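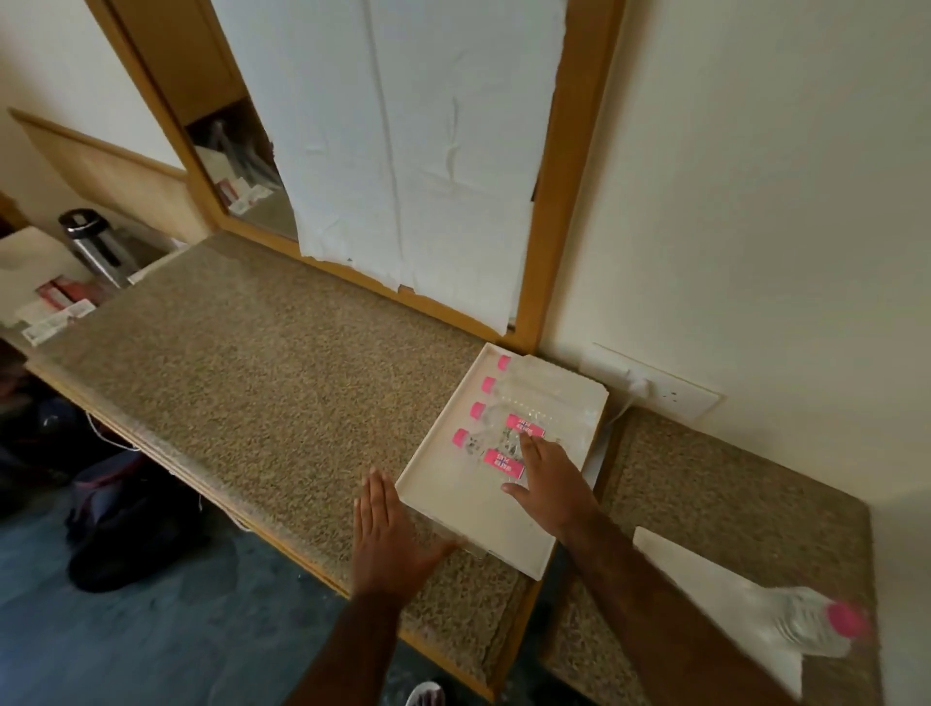 The Small Hotel Is Having a Moment, and It's Tired

2024-10-17

Check-in at the Sullico is a bell and a wait. Then somebody comes out of the back with wet hair and a key, a real key, on a brass tag that weighs as much as a phone. Eleven rooms. No elevator. Breakfast until 10, though if you turn up late there's usually toast.

I've stayed in a lot of places like this lately. Four in one month, two of them on the same stretch of county road. And they're full. Midweek in October, rain coming sideways, leaves already down, and the lot at the Sullico had one space left, next to the dumpster. I took it.

Ten years ago these were the places you drove past. Old motor courts, rooming houses, the kind of inn with a dead plant in every window. Then people started buying them. Couples mostly, leaving city jobs, with a bit of money from selling an apartment and a lot of ideas about wallpaper. Some lasted a season. The ones who are left have gotten good at it, and very, very tired.

Money first, as that's what everyone talked about once the coffee was poured.

A room at the Sullico goes for 246 dollars on a fall weekend. Sounds like plenty. Then the booking site takes its cut, the laundry takes its cut, and the boiler takes whatever it feels like. The owners do the rooms themselves four days out of the week. Sheets, tubs, trash, the lot. They used to have two cleaners. One moved away, the other went to work at a warehouse for better pay and, fair enough, a chair.

At the Prorkik, up the hill, it's the same story with nicer towels. Seven rooms over what used to be a feed store. The floors slope so badly that a dropped grape will find the door on its own. Guests love that, apparently. They write about it in the reviews. They also write about the pillows (too soft, too hard, too many) and the noise from the road, which has been there since before the building.

Reviews came up everywhere I went. Nobody over there sleeps well the night after a three-star. One owner reads them out loud at dinner, in a voice. Another has stopped reading them completly and has a cousin send only the ones that mention something broken. Sensible. I might get a cousin.

What do people want, for the money? I asked at every desk. Quiet. A good shower. Somewhere to put a suitcase that isn't the floor. Water in the room, coffee in the room, a light you can reach from the bed. Not one owner said a television, and all of them have one anyway – the phone rings the minute it's gone.

And to be left alone, but looked after. That's the hard bit. Big hotels solve it with staff. A small place has the one person, and she is also fixing the gutter.

The Muli goes furthest with it. No front desk at all. You get a code by text, you let yourself in, there's a note on the table and a pie in a box. I never saw a soul. Slept like a stone. But in the morning I wanted to ask where to walk, and there was only the note, and the note was about recycling. Drove around for an hour looking for a trailhead. Found a quarry.

Still, you can see why they do it. The owners of the Muli live 40 minutes off and have kids in school. They come in between guests, turn the place around and are gone again before pickup. No bell at midnight. They told me by phone that they'd tried the other way for two summers and it nearly finished them, the marriage included.

So is it worth doing? Depends who's asking, and when. In October they all say yes. Ask in February with the pipes frozen, one owner said, and laughed for quite a long time.

The Skelent was my last stop. It's the oldest of the bunch, a long low building by the river, run by the same family since it opened. No wallpaper ideas here. Plain white bedspreads, a hook on the door, soap in paper. The dining room does one dish a night and when it's gone it's gone. I got the last of the chicken. A family came in after me and got eggs, and looked perfectly happy with the eggs.

They charge less than any of the others. They've paid off the building, which helps, ok, helps a great deal. But they also close. All of January, half of March, and any week when somebody in the family is getting married. A sign goes on the gate and that's that. The newer owners talk about this with real envy. They can't close, the bank wouldn't care for it, so they keep the lights on all winter for a handful of guests and the odd salesman.

A few are starting to, though. The Prorkik is shutting for three weeks after the leaf crowd goes home, first time ever. They're going to sand the stairs and then sleep. The Sullico is thinking about it. Thinking about hiring again too, if they can find someone, if the rates hold, if the roof gets thru another winter.

I'd go back to any of them. Book early for fall, call the desk direct if there is one (it's cheaper, and they keep all of it), and bring shoes for mud. Ask about the stairs at the Prorkik if you've got bad knees. There's a room on the ground floor, round the back by the old loading door, and they don't put it on the website.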